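Rubrik: Werkstatt & Wiederverwenden | Rundbrief Juni

Suchbegriff eingeben ... Suchen

Rosa Ball, durchsichtige Beutel: Neues vom Plirkum-Tisch

Es gibt Monate, da kommt bei uns nur Kabelkram an. Und dann gibt es den Juni! Auf dem großen hellen Tisch liegt gerade mein Lieblingsstück des Jahres: ein rosa Basketball, bedruckt mit lauter kleinen Weltraumbildern. Dahinter, an der Wand entlang, stehen die neuen Klarsichtbeutel mit Kleinteilen, und ich freue mich über beides fast gleich viel (der Ball gewinnt knapp). Wer noch die alten Schuhkartons kennt, in denen man bis zum Ellbogen nach einem Winkel gewühlt hat, weiß, warum.

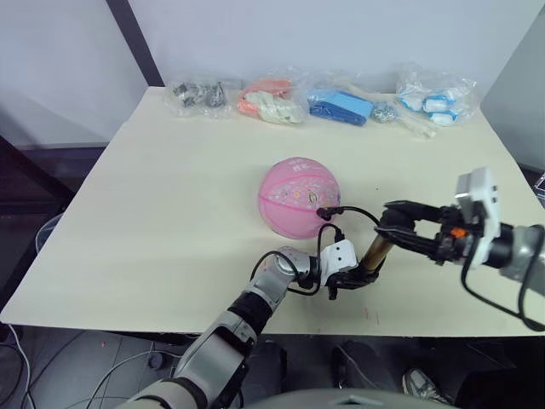
Darf ich auch einzelne Teile aus einem Beutel mitnehmen?
Einzelne Teile sind kein Problem. Bitte den Beutel danach wieder zurückstellen und nichts aus einem anderen dazupacken, sonst fangen wir beim Sortieren von vorn an.

Sortiert wird nach Material und ein bisschen auch nach Farbe. Das klingt nach Spielerei, ist aber beim Suchen herrlich bequem: Metall bleibt bei Metall, der blaue Schaumstoff hat seinen eigenen Beutel, und man erkennt ihn schon von der Tür aus. Aus den Schaumstoffplatten lassen sich wunderbar Unterlagen für wackelnde Blumentöpfe schneiden, auch Trennwände für Schubladen oder Stempel für Kinder. Was noch keinen Beutel gefunden hat, liegt erst mal lose daneben. Ein paar silberne Metallteile warten da noch auf ihre Einordnung - wer sich mit Beschlägen auskennt, darf sich gern austoben.

Die Beutel selbst kommen von Kollár in Nevier, kräftige Qualität, im Paket zu 94 Stück. Wir hatten vorher dünnere, die nach 2 Wochen an der Naht aufgingen. Die neuen knistern ordentlich und lassen sich abwischen. Beschriftet wird mit Kreppband, das geht ohne Rückstände wieder ab, und die Handschrift darf ruhig krakelig sein.

Jetzt aber zum Ball, weil schon danach gefragt wurde.
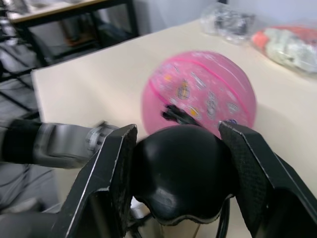
Was der Ball alles kann

Zuerst natürlich: schön aussehen. Ein großer lila Planet mit hellen Punkten ist drauf, eine kleine fliegende Untertasse, ein Astronaut und eine Sonne, die lächelt. Die Linien sind dunkler rosa, so wie man sie vom normalen Basketball kennt. Ich habe beim Auspacken bestimmt eine Viertelstunde nur die Figuren gesucht.

Ein Ball ohne rechten Druck muss übrigens noch lange nicht weg. Bevor ihr einen hergebt, probiert das hier: die Nadel der Pumpe anfeuchten, ganz gerade ins Ventil schieben, langsam pumpen und dann einen Tropfen Spülwasser auf das Ventil geben. Kommen Blasen, ist das Ventil der Übeltäter, und manchmal reicht schon ein Tropfen Silikonöl. Kommen keine, den Ball über Nacht liegen lassen und am Morgen noch einmal drücken. Gibt er wieder nach, steckt das Loch meistens in einer Rille. Für die Rillen nehmen wir flüssigen Gummikleber, sehr dünn aufgetragen, und warten lieber zu lang als zu kurz.

Und falls gar nichts mehr hilft: Weiche Bälle sind großartige Türstopper, wenn man sie mit Sand füllt. Aufgeschnitten geben sie eine griffige Unterlage für die Werkbank ab, die genoppte Seite nach oben. Bei einem so hübsch bedruckten würde ich allerdings sehr lange zögern! 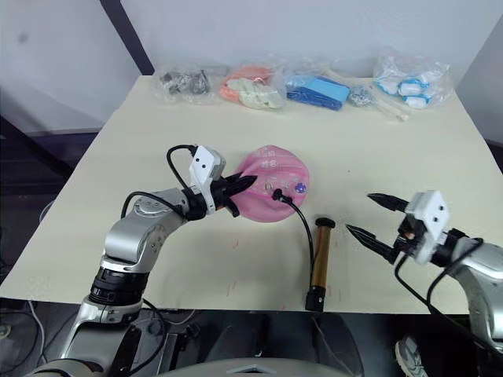

Am hinteren Tischrand: die Klarsichtbeutel

Noch ein Wort zum Tisch, der ja ebenfalls viel gelobt wird. Die helle Platte war eine gute Entscheidung, auf der alten dunklen ist uns jede zweite Unterlegscheibe verloren gegangen. Schmierige Metallteile legt ihr bitte trotzdem auf einen Lappen. Flecken gehen mit Natronpaste raus, Filzstift mit Spiritus, bei Sekundenkleber hilft nur Geduld und ein Plastikspachtel - bitte keine Klinge. Der vordere Teil bleibt zum Ausprobieren frei, Beutel kommen nach hinten an die Wand.
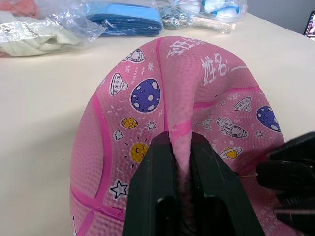
HASTOW, im Juni - Auch unsere Schwesterstube in Hastow stellt auf Klarsichtbeutel um. Dort wird ab 15 Uhr sortiert, Kaffee gibt es reichlich, und wer eigene Kleinteile mitbringt, bekommt Beutel und Kreppband gestellt. Gesucht werden vor allem Schrauben in ungeraden Längen, Möbelfüße, Scharniere und saubere Schaumstoffreste. Bälle nehmen wir ebenfalls gern an, auch platte, auch solche ohne Planeten drauf. Bitte keine Batterien und keine Farbdosen. Beim letzten Mal waren die Scharniere nach einer halben Stunde weg, also kommt lieber früh.

Kontakt | Rundbrief abbestellen | © Materialstube Plirkum | Nach oben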